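Can I run a sewing machine and an iron off one power strip?
Posted in Home & Craft, 2 August 2021

I finally have a sewing corner!! It's in the back bedroom, it gets lovely light, and I've been making curtains since May. The trouble is there's only one outlet on that wall. I'd like to plug in the machine, a little lamp and my iron so I can press seams without walking down the hall every time. Is one strip okay for all that? The house is old, if it matters.

Rustance
Congratulations on the sewing corner, you're going to love it! The machine and the lamp are fine together, they hardly use anything. The iron is the hungry one. Look for the watts printed on the underside of each thing, add them up, and compare the total with the rating on the strip. My machine is 100 watts and my iron is way, way above that, so the iron goes straight into the wall and the strip lives across the room. Please don't plug one strip into another to make it reach — I did that for years and I cringe now.

Tully
just unplug the lamp when you iron lol

Vusora
Rustance has it right. I'd add that in an old house the whole room may share a breaker, so if it trips when the iron heats up, ask an electrician before you buy anything else. And keep the strip where you can see it! I had mine on the floor under a heap of fabric scraps, and lint gets into everything. Up on the table is so much nicer.
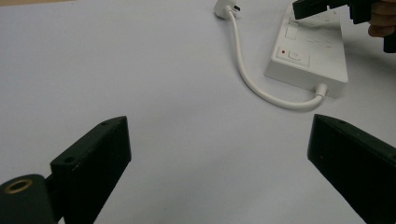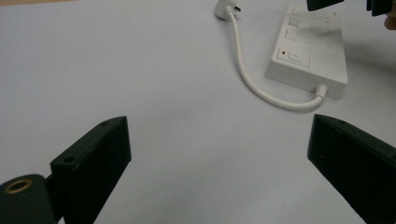 White strip, white cord, white tabletop.

Get one with a switch if you can, so the machine is off at the end of the night with one click. Also, press your seams in batches! Sew 5 or so, then get up and iron them all. I got through 2 pairs of lined curtains that way and my back thanked me for the walk.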